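首页 | 目的地 | 住宿与餐饮 | 节庆活动 | 行业合作 | 招聘与征集 | 联系我们

德罗代尔（Droddale）河谷旅游推广中心
驻点访客体验专员招聘及“沿河住两晚”试住体验者征集公告

德罗代尔河谷旅游推广中心（以下简称“本中心”）负责河谷沿线各镇的旅游宣传、访客接待和线路开发工作。根据下一季度工作安排，现面向社会公开招聘驻点访客体验专员，并同步征集“沿河住两晚”项目试住体验者。有关事项公告如下。

一、招聘岗位

岗位名称：驻点访客体验专员（华语市场方向）
工作地点：范德波特（Vandedport）访客服务站，需定期前往河谷上游各接待点
用工形式：全职，首个合同期含试用期90天
汇报对象：访客服务部主管

二、主要职责

（一）负责服务站日常咨询接待，解答访客关于渡船班次、步道开放情况、住宿预订及节庆日程的问询，以中文、英文两种语言提供服务。

（二）编写和更新中文版线路手册。现行手册收录沿线餐馆、民宿、手工作坊及观鸟点共174处，入选者须逐一核对营业时间、联系方式和交通信息，并按季度提交修订稿。

（三）协助旅行社及自由行团体安排行程，受理访客意见，在两个工作日内予以书面答复。

（四）参与四月河口美食周的现场服务，包括引导、翻译及摊位信息发布。

（五）完成本中心交办的其他工作。

三、应聘条件

（一）大专及以上学历，旅游管理、酒店管理、外语、新闻传播等相关专业优先。

（二）中文、英文读写及口语熟练，能够独立撰写介绍性文稿。

（三）具有一年以上旅游接待、导览或酒店前台工作经历；熟悉河谷地区地理和饮食习俗者，可适当放宽。

（四）能够适应轮班及节假日工作安排。

（五）持有有效驾驶执照，无严重交通违规记录。

四、待遇

月薪为3,659元（当地货币，税前），另按规定发放轮班津贴和交通补贴。试用期满考核合格者，享受带薪年假及年度培训。外地录用人员可申请范德波特员工宿舍，每室安排2人，水电费用按实际用量分摊。

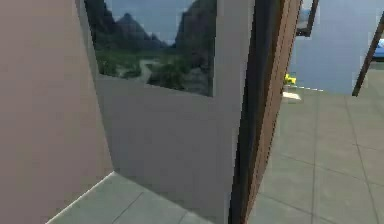
图：室内效果图，墙面与隔板

五、试住体验者征集

“沿河住两晚”是本中心与格布雷迈克尔（Gebremichael）客栈、莫利耶（Mollier）游船公司联合推出的短途线路，正式发售前拟邀请部分公众参加试住。

（一）征集对象：年满十八周岁，近一年内未在旅游、住宿行业任职者。可单人报名，也可两人结伴报名。携未成年人同行的家庭须由监护人统一填写报名表。

（二）行程内容：首日下午于范德波特码头集合，乘船至上游，入住格布雷迈克尔客栈；次日上午参加湿地步道导览，下午为自由活动时间，晚间安排当地风味晚餐；第三日早餐后乘船返回。

（三）费用：住宿、船票及行程内所列餐食由主办方承担。往返范德波特的交通费用、个人消费及旅行保险由参加者自理。

（四）参加者义务：全程参加上述行程，返回后七日内提交体验问卷，并参加一次电话回访。问卷内容仅用于线路改进，未经本人书面同意，不作公开引用。

（五）注意事项：湿地步道部分路段未铺设硬质路面，请穿着适合步行的鞋履。有食物过敏或行动不便等情况者，请在报名表中注明，以便客栈及船方提前安排。如遇水位异常，行程可能顺延，本中心将以短信通知。

六、报名方式

应聘岗位者，请提交个人简历、学历证明复印件、驾驶执照复印件及中文介绍性文稿一篇（题材限河谷地区或应聘者熟悉的任一旅游地，八百字以内）。报名试住者，仅须填写报名表。

材料可于工作时间（上午九时至下午四时三十分）送交范德波特访客服务站前台，亦可邮寄至本中心综合事务部，信封上请注明“应聘”或“试住”字样。两项报名可同时提交，但已进入岗位面试环节者不再参加试住。

七、遴选程序

岗位应聘按材料初审、笔试、面试三个环节进行。笔试内容为中英互译及访客问询答复，面试含一次模拟接待。试住体验者由本中心会同两家合作单位根据年龄、出行方式和居住地区综合选定，并留有候补名额。

入选者由本中心以电话及书面形式通知。未入选者的材料于遴选结束后统一销毁，不予退还，请勿寄送原件。

八、其他

应聘者及报名者应保证所填信息真实有效，如有虚假，取消资格。本中心及合作单位在招聘和征集过程中不收取任何费用。个人信息仅供本次遴选使用，不向第三方提供。

本公告由德罗代尔河谷旅游推广中心综合事务部负责解释。

德罗代尔河谷旅游推广中心
综合事务部

相关内容
· 范德波特码头渡船夏季班次调整通知
· 四月河口美食周摊位申请须知
· 河谷湿地步道分段开放说明
· 格布雷迈克尔客栈团体预订办法
· 莫利耶游船公司季节性船员招聘
· 中文版线路手册勘误表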